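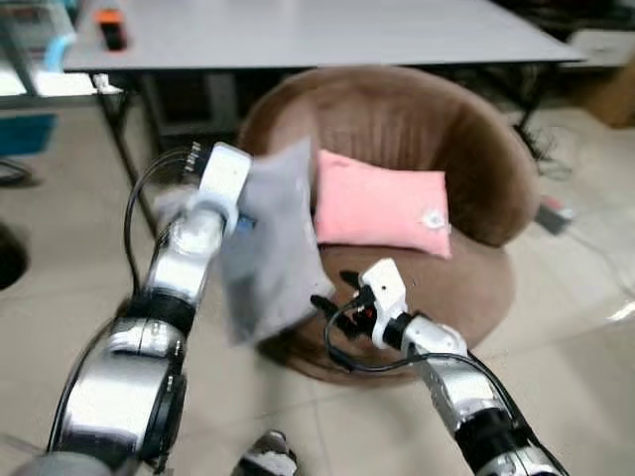 Nukora es el puesto de teleoperación bimanual de Cendine para registrar demostraciones destinadas al aprendizaje por imitación. Se suministra como conjunto cerrado: dos brazos articulados, una pinza en cada brazo, cámara de cabeza, cámaras de muñeca y el software de registro Skonik. Está pensado para tareas con objetos deformables a escala doméstica, como la colocación de cojines en una butaca, donde un brazo sostiene la pieza gris y el otro mantiene la pinza junto a ella. Este tipo de material cambia de forma con cada agarre, y por eso el conjunto de ejemplos necesita variación real entre episodios -- no basta con repetir la misma trayectoria.

Captura

Cada episodio reúne los flujos de vídeo, las posiciones articulares de ambos brazos, la apertura de las pinzas y la consigna del operador. Todo se guarda con una base de tiempo común. La consigna y la posición medida se almacenan en canales separados, de modo que el equipo de entrenamiento puede elegir cuál utiliza como acción.

El operador inicia y cierra el episodio con un pedal. Al cerrarlo debe asignar una de estas etiquetas: válido, fallido o recuperado. Los episodios fallidos no se borran. Skonik los conserva en una partición aparte, con los mismos metadatos, y solo se incorporan a un lote si se solicita de forma expresa.

Cámaras de muñeca

La vista de cabeza pierde información cuando el brazo o el propio objeto tapan la zona de contacto. Las cámaras de muñeca cubren ese intervalo y se montan con los dedos de la pinza dentro del campo visual.

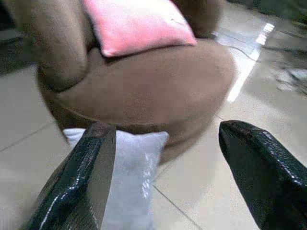
Vista de muñeca: cojín blanco en el suelo, entre los dos dedos de la pinza.

Los suelos brillantes y los tejidos satinados producen reflejos que varían con la posición de la muñeca. La exposición puede fijarse por cámara y queda anotada en cada episodio. Se recomienda no modificarla dentro de un mismo lote.

Protocolo de variación

Skonik incluye un planificador que indica al operador la configuración inicial antes de cada toma: orientación del mueble, objeto y punto de partida. El protocolo de serie para textiles define 22 configuraciones y 315 episodios válidos por lote. Las tomas se agrupan en bloques de 12; entre bloques, el sistema solicita una comprobación del cero de las pinzas.

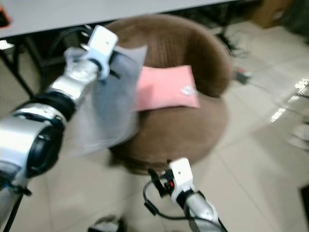
Fotografía: Cendine / Documentación técnica

Las láminas de plástico translúcido constituyen una categoría propia dentro del planificador. Pueden cubrir parte del objeto de referencia sin ocultarlo por completo, y conviene etiquetar esa oclusión como parcial. La categoría está desactivada por defecto.

Datos del conjunto

Brazos: 2
Pinzas: dos dedos, paralelas
Configuraciones del protocolo textil: 22
Episodios válidos por lote: 315
Episodios por bloque: 12
Puestos gestionados por servidor: hasta 6
Exportación: por episodio o por lote, con índice de metadatos

Opciones

Módulo Tsolakis de revisión: reproducción sincronizada de todas las vistas, recorte de inicio y final, y reasignación de etiquetas con registro de cambios. Se instala en el servidor y no requiere acceso al puesto.

Juego de dedos de repuesto para pinza. El cambio obliga a repetir la calibración de apertura -- los episodios anteriores y posteriores reciben identificadores de herramienta distintos.

Instalación

El puesto necesita suelo nivelado y espacio libre alrededor del mueble de trabajo. Los cables que queden en el suelo deben mantenerse fuera del recorrido de los brazos. La puesta en marcha incluye la calibración de cámaras y un lote de prueba. Precio y plazo de entrega, bajo consulta.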